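Wivamero Makers and Small Labs Forum
Board: Buying and budgeting
Topic: Two arms or one? Planning a bench for next year

pellgate
Posted 29 Jun 2023
I look after equipment for a small teaching lab and I have to put a plan in by November. The idea is a bench where students can work on kitchen tasks, so plates, mugs, putting things in a rack, opening a drawer. The question is whether to ask for two arms straight away or one arm now and the second in a later year.
I have a quote from Camley for the bench, fixings and cabling, and one from Gurnier for the grippers. The arms would be a separate line. What I don't have is a feel for the small costs. Last time we bought anything like this the small costs were what sank us.

ostler_b
Two if you can get them. We bought one and left space for the second, and by the time the money came through the mounting plate we wanted had been dropped from the list. Ended up having one cut locally. It fits, but it was slow.

mudlark77
I'd say the opposite. One arm is plenty for a first year. Students spend most of it learning to pick up one thing and put it down somewhere else. A second arm sits there with its lights on.

pellgate
That is more or less what my head of department thinks. How big a table are people using? Camley's standard top looks small to me once there's an oven on it.

quillon
We are on two arms with a brown top. Things go round the outside and we try to keep the middle clear. Pictures of ours so you can judge the room.

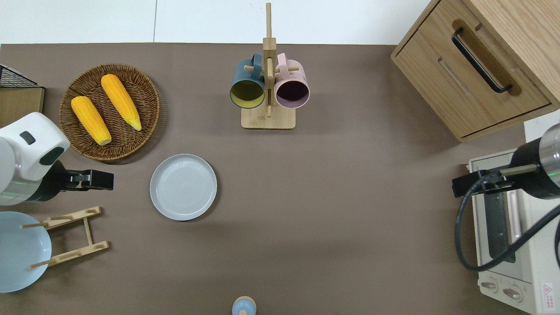
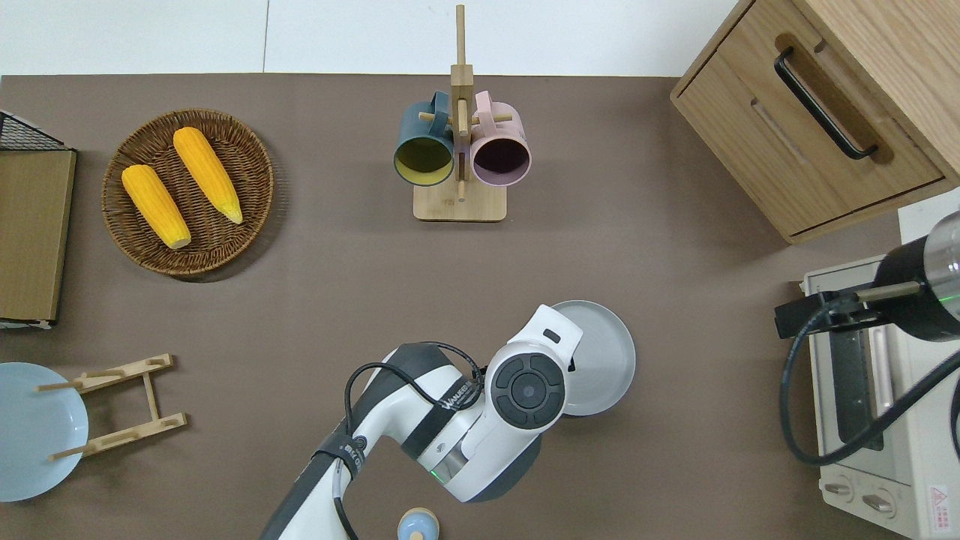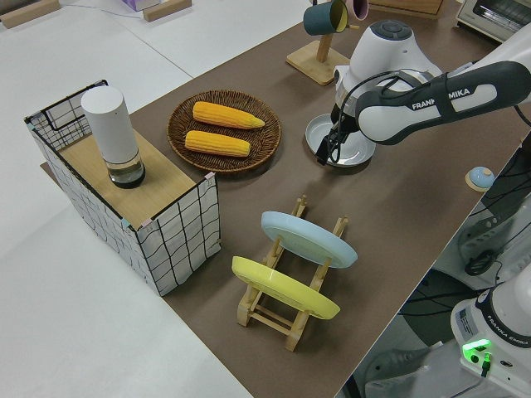 Bench with the corn tray and mug tree out. First two are from over the table, third is from the fixed camera.

quillon
The oven and the cabinet eat the right-hand side, so think about those before you choose a top. If I did it again I would ask for a deeper one and keep the same width.

mudlark77
Nice bench. But I only see one arm holding anything, in the second one. Which is my point really.

quillon
Fair, for a plate. Try the drawer with something already in the gripper and you'll want the other arm. We also swap sides depending on where the rack is.

ostler_b
What are the arms? I can read Franka Emika on the third picture.

quillon
Yes, both. Bought together, same order.

pellgate
Very useful, thanks. What did you spend on the household stuff? I've put down 300 for plates, mugs, racks, trays and so on and I can't tell if that's silly.

quillon
We put down 400 and went over, but that was with the oven in it. Without the oven 300 is all right. Buy spare plates. Buy them all on the same day from the same shop, or you'll be trying to match a rim size a year later.

hexnut_sal
Don't forget cable management. Our bill from Onuoha for clips, sleeves, longer leads and a proper power strip came to 1093, and that was after we thought we had finished. You can see on quillon's photos that there's a cable looping down in front of the oven door. Ours did the same and we moved it.

quillon
It does loop there. I leave slack on purpose, the wrist needs it. I wouldn't pay anything like 1093 to tidy it up.

hexnut_sal
Slack is fine, I just don't like it across a door. Each to their own. Ours is a shared room and things get caught.

mudlark77
1093 on clips and leads is half a camera in my world. pellgate, have you budgeted for cameras at all? You haven't mentioned them.

pellgate
Two, one overhead and one at the side. Mounts not included, now that I look.

ostler_b
Put mounts in. And put in time for someone to set them up again every time the table gets knocked. We wrote that down as no cost and it was a lot of afternoons.

pellgate
Right. Current thinking is two arms in one order, a deeper top if Camley will quote for it, 400 for household items with the oven included, and a line for cables that is smaller than Sal's and bigger than nothing – I'll say half. Camera mounts as a separate line.

mudlark77
Still think you're buying an arm you won't use until the year after. Ask Gurnier whether the price on the second gripper holds if you delay it. Ours gave us around 29 days on a quote and then it went up.

pellgate
Asked them this morning. They will hold it to the end of the quote and no longer, so that pushes me towards buying both.

hexnut_sal
Get the delivery charge in writing as well. A deeper top may not go in a normal van, and check your doors – we had to take one off.

quillon
Doors, yes. And the lift.

pellgate
There is no lift. Ground floor though. Will post the final sheet when it's been through.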